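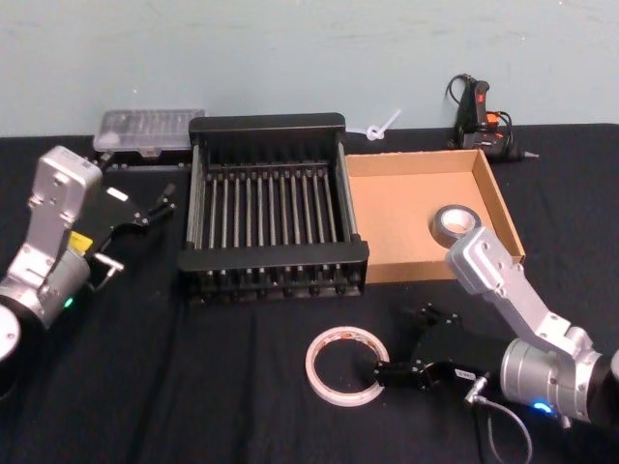
Ticket 1982 – Right gripper closes late when picking up tape by remote control
Opened by: Estrella Maldonado
Opened: 2026-10-16
Component: Pemlow teleop, right side
Status: Solved

8 shares

First of all, I love this setup. We've been recording demonstrations on the two-arm station and the left side follows my hand beautifully. The right side nearly does. I bring the open gripper down to the rim of a tape roll, squeeze the trigger on the hand controller, and the fingers wait a moment before they close. By then my hand has already started to lift, so the roll gets nudged across the cloth instead of picked up.

The task is tidying up: tape into the cardboard tray, other bits into the dish rack. Tape is the worst case because it's low and you only have the rim to aim at. With anything tall I get away with it.

What I tried before writing in:

Restarted Pemlow. No change.
Swapped the left and right hand controllers. Still the right gripper, so the controllers are fine.
Turned the camera streams off. Slightly smoother picture on my screen (obviously there was less of it), same wait at the gripper.
Slowed right down. Helps me, but the recordings are then full of hovering and I don't want the robot learning to hover!

Log attached. Trigger pressed and gripper command sent are 100 ms further apart on the right than on the left, every single time. It's so steady that I don't think it's the network.

Reply from Yesenia Esquivel, Pemlow support

Lovely report, thank you, and swapping the controllers saved us both an afternoon. I agree with you about the network. A bad network wobbles, and yours is as flat as a pancake.

Could you open the profile for each arm and compare the section called "grip"? I'm after three values: smoothing, deadband and hold. Please also do one pass where you don't move the arm at all, only open and close the gripper over the bare cloth. I'd like to see whether the wait is still there when the wrist is still.

Estrella Maldonado

Done. With the wrist still, the wait is the same. Profiles compared and look at this:

left: smoothing 6, deadband default, hold off
right: smoothing 6, deadband default, hold on

I never touched hold. I didn't know there was a hold! The right profile was copied across from our Ostano bench when we set this one up, so it may have come along with that.

Yesenia Esquivel

That's our culprit, I'm fairly sure. Hold makes the gripper ignore a trigger press until it has been steady for a short time. It was added for people who rest a finger on the trigger and drop things by accident, and for long carrying jobs it's wonderful. For picking up a thin roll by its rim it's exactly what you don't want.

Switch it off on the right, save, then reload the profile from the menu. Saving alone leaves the old value running. After that, park both arms over the table with the grippers facing in, and zero them together so the two sides start from matching poses.

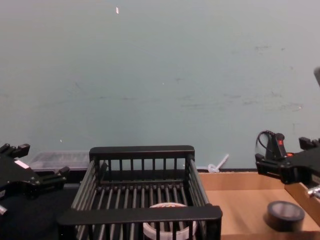
Estrella Maldonado

Hold off, saved, reloaded, zeroed. Oh, that is SO much better. The fingers close when I close them. I did a run of tape pick-ups from the cloth, then from inside the box, which is harder as the side wall gets in the way of the wrist, and I only fumbled one. That one was me, I came in too steep.

One leftover question. I have eight recordings made with hold on. Keep or bin? Some of them do end with the tape in the tray, they just take a couple of goes to get there.

Yesenia Esquivel

Brilliant! I'd put those in a separate folder and leave them out of the first training run. The recorded hand movement and the recorded gripper movement don't line up in them, and that's the bit the robot is supposed to pick up from you. The second goes are useful later on, when you want it to see recovery from a miss, but record some fresh ones for that with the new setting.

For the steep approach, try bringing the wrist over first and dropping last. If the rim is close to the box wall, come along the wall and not across it.

I've asked for hold to be shown on the main profile page – it's buried far too deep for something that changes the feel this much.

Estrella Maldonado

Wrist first works a treat. Old recordings moved. Please mark as solved, and thank you, I'm off to record more.

Comments

roren_bench
Same thing on ours since February and we'd put it down to a tired operator. Hold was on for both arms, so nothing looked odd when we compared them. Off now, and it feels like a different machine!

tapewrangler
Does reloading wipe the zero position? Mine seemed to jump.

Yesenia Esquivel
It does, yes. Reload first, zero second, in that order.

tapewrangler
Ah. I had them the wrong way round. Ta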